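Two Hands on a Bench: Building Zonden at the McGrath Workshop
Speaker notes, Lundport makers' evening, December
Talk length 12 minutes, questions after

Slide 1. Title

Say name, say which bench I use (the long one by the back stairs). Zonden is a two-handed robot for tabletop jobs. I build it evenings at McGrath, the shared workshop on the canal side. It has been going for two winters.

Ask for hands: who has built an arm, who has built a gripper. If most hands go up, skip the servo part on slide 3.

Slide 2. What I wanted

Pick things up off a table and put them on a plate. Household things, odd shapes, soft and hard. I was not after speed. One full pick can take a minute and I don't mind.

Budget was set per month, and I stuck to it apart from the motor boards. Those are from Irnov, a small seller, and I bought the spare at the same time. Buy the spare at the same time. The second batch had a different connector and I lost three weeks to an adapter.

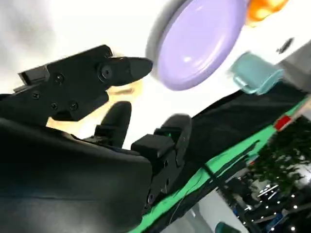 FINGERS AND WRIST

Leave this slide up for a while. People at the back will want to see the screws.

Long finger on top, flat plate, pointed tip. Short finger underneath, rounded tip. The point gets under edges and the round one does the pushing. I tried two pointed tips first and they marked everything.

Four small screws on the side of the long finger. The big bolt near the fingertip is the pivot. If the pivot is too tight the motor stalls, and if it is too loose the tip wanders sideways. I tighten by hand until the finger stops falling under its own weight, then an eighth of a turn more. Thread lock on the pivot, none on the small screws. They come out too often.

The green light on the wrist block means the board has power. It says nothing about whether the board is listening. I mixed those two up for most of a month.

The soft part behind the wrist is padding. First version had bare edges there and I cut my knuckles on it every time I reached past. Pads also hide the wiring, good and bad. When a wire breaks, the pad has to come off.

Cable on the tape: mention that loose cables are still my main trouble. Pause here for a drink of water.

Slide 4. Control

Keep this short. Each finger joint has a target position and a current limit. The limit does most of the gripping. Close until the current rises, hold, lift.

The main control file is 786 lines. It should be half that. A good part of it is old test code I'm afraid to delete. Offer to share it with anyone who asks, with the warning that the comments are out of date.

Wrist camera sees what the fingers are near. Head camera sees the whole table. The wrist view is close and often blurred when the arm moves, so I stop the arm, wait, look, then move again. The wait is 200 milliseconds. Shorter than that and the position comes out wrong.

If someone asks about doing it all from one camera: yes, possible, I found it harder. The hand covers the object at the moment I need to see it.

Slide 5. The table setup

Four kinds of object, kept the same for all of version 2 so that I can compare one evening with the next. Mug, plate, the pumpkin, the twisted one. Plates are hard. The rim is shallow and a finger has to come in low from the side. The mug gives you a handle and a rim to choose from, and the code has to choose. The soft shapes forgive a bad grip but they fold.

I reset the table by hand between tries. Slow, and it is most of the evening.

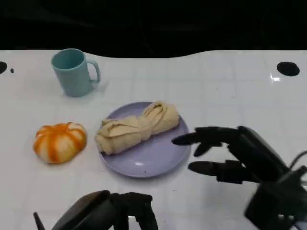 Right hand at the rim of the plate, left hand waiting low. Head view.

Talk through the approach. The right hand comes in level with its fingers slightly spread, and the top fingertip stops beside the rim. That stop is in the code. Before I added it, the fingertip used to catch the plate and push it across the table.

The twisted piece lies across the plate with one end over the edge. I like this layout for testing. The narrow middle is the obvious place to grip, but reaching it means going over the rim without touching it.

Shiny table top gives glare on the far side. I moved the lamps twice. A matte cover helps, but it creases, and then the height of the table is no longer the same everywhere. Have not settled on one.

Cable at the back of the right wrist: loop has to be big enough for a full turn and small enough to stay off the table. Leave slack, tie it at the forearm, test the turn with the power off.

Slide 7. What I would do again

Padding from day one.
Same screw size everywhere. I have three sizes now and two of them look alike.
Label both ends of each cable.
Write down the current limit next to the object name, on paper, at the bench.

Slide 8. What is left

Using both hands on one object. Right now they take turns. The left holds its place while the right works, and the code treats them as two separate machines. I want the left to steady the plate. Expect this to take the rest of the winter.

New wrist pads with a flap, so the wires can be reached.

Slide 9. Questions

Likely ones: cost (say the monthly figure, not the total), noise (fine with the door shut), where the boards come from (Irnov, check the connector).

Remind people the bench is open to look at after the talk. Power off at the wall before anyone reaches in.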